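Droltia Teaching Laboratory
Minutes of the bench users' meeting, September

Chair: Pao-chu Kao
Present: users of benches 2 and 5, and the stores desk
Start: 8:30 in the morning, room 104

1. Minutes of the last meeting
Accepted with no changes.

2. Pipette stand and tube rack

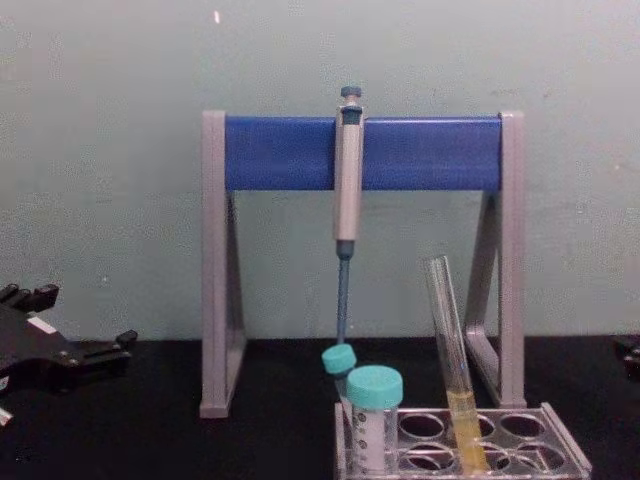
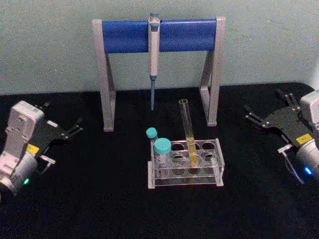 Pipette stand with the clear tube rack, black bench. Both pictures.

Ms. Kao asked that the stand keeps its place near the wall and the rack stays in front of it. The Kan group would like to have the rack on the left side, for the left-handed students. After some discussion it was agreed that each group may move the rack during its own work, but must put it back before leaving.

The pipette must hang on the crossbar when it is not in use. It was found lying on the bench two times this month. Used tips are to be removed before hanging.

Capped tubes which stay in the rack overnight must have a label with name and content. Tubes without label will be thrown away by the morning group. The Cedow group did not agree with this and asked for one day of waiting. Accepted.

3. Cleaning
The black surface shows every dry drop of buffer. Wipe with water first, then with ethanol. Please do not use ethanol on the clear rack.

4. Orders
Stores will ask Lultitz for the price of a second rack of the same size. Tube caps are enough until the next order.

5. Other matters
The key of the glassware cupboard is still missing. Whoever has it, please return it to the stores desk.

The meeting was closed at 9:15.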